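Zelier Adds Delivery Status and Quiet Blocking to Its Messaging App

Update separates "sent" from "delivered" and gives users more say over who can reach them

BRURKBRIDGE, 18th September

Zelier, the maker of the Janutine messaging app, today released a new version of the app for phones and desktop computers. The update changes how message status is shown, adds a set of contact controls, and lets users move a group chat to a new phone number without leaving the group. It is free for all current users and is being sent out in stages.

The changes follow a trial that opened in April with 800 users. People in the trial used the new version for their everyday chats and sent comments through a form inside the app. Most of the comments were about message status, and the wording on several screens was rewritten before release.

Clearer message status

Until now, Janutine showed a single gray mark once a message left the phone. The same mark stayed in place whether the other person's phone was switched off, out of range, or signed out of the app. Users told the company that they could not tell a slow connection from a message that had never gone out, and many sent the same message again.

The new version uses 3 status labels, written in words next to the time:

Waiting. The message is still on the sender's device and will go out when there is a connection.

Sent. The message has reached Zelier's servers.

Delivered. The message has reached at least one of the other person's devices.

Read receipts are a separate setting and remain off unless both people in the chat turn them on. A message that stays at Waiting can be edited or deleted before it goes out. Tapping the label shows the time of the last change in status.

Contact controls

The second part of the update is a page called People, found under Settings. It brings together options that used to be spread over several menus. From this page a user can mute a contact, limit a contact to text only, or block a contact completely.

Blocking works quietly. A blocked person does not get a notice, and their messages stay at Sent. Because a message can also stay at Sent when a phone is off or has no signal, the label alone does not show that a block is in place. Profile pictures and last-seen times are hidden from blocked contacts, and calls from them ring on the caller's side only.

Text-only mode is new. A contact placed in this mode can write messages but cannot send files, links, voice notes or calls. The setting can be changed at any time and applies from the next message on. Users who receive unwanted links from people they still need to talk to, such as buyers and sellers in a local group, asked for this option during the trial.

Requests from people who are not in a user's contact list now go to a separate inbox. Messages there do not trigger a sound or a banner. They are deleted after 6 weeks if they are not answered.

Changing numbers

Users who change their phone number can now carry their group chats with them. The old number is confirmed first, then the new one, and the groups move over together with their history. Other members see a short line in the chat stating that the number has changed. Group admins can turn off this line for large groups.

People who no longer have access to the old number can use a recovery code instead. Codes can be created under Settings, Account, Recovery, and should be written down or kept somewhere other than the phone itself.

Work on the number change feature was carried out with Aaltonen, a software firm that has handled account security for Janutine since the app was first offered. Aaltonen also reviewed the recovery code screens. Zelier will publish the notes from that review on its support pages.

How to get the update

1. Open the app store on the phone, or the Janutine updater on a desktop computer, and look for the new version. If it is not listed yet, it will appear as the staged release continues.

2. Install the update and open the app. Chats are kept as they are. Keep the phone connected to power if the chat history is large, as the first start can take longer than usual.

3. Go to Settings, then People, and check the list. Contacts who were blocked in the old version stay blocked. Muted contacts stay muted, but custom mute times have to be set again.
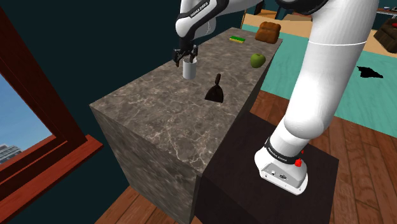 Availability and support

The new version runs on all phones that could run the previous one. The desktop version needs to be updated separately, and status labels will look different on the two devices until both are on the same release. The browser version will follow at a later date.

Older versions of the app will keep working. Users on an older version can exchange messages with users on the new one, but they will continue to see the single gray mark and will not have text-only mode.

Help pages for the new settings are available in the app under Settings, Help. Users can also write to the support team from the same page. Support is offered in English.

About Zelier

Zelier develops messaging and calling software for home and small business use. Its main product is Janutine, which is available for phones, desktop computers and web browsers. The company is based in Brurkbridge.

Press contact

Zelier Press Office, Brurkbridge
Screenshots and the app icon are available from the press office on request.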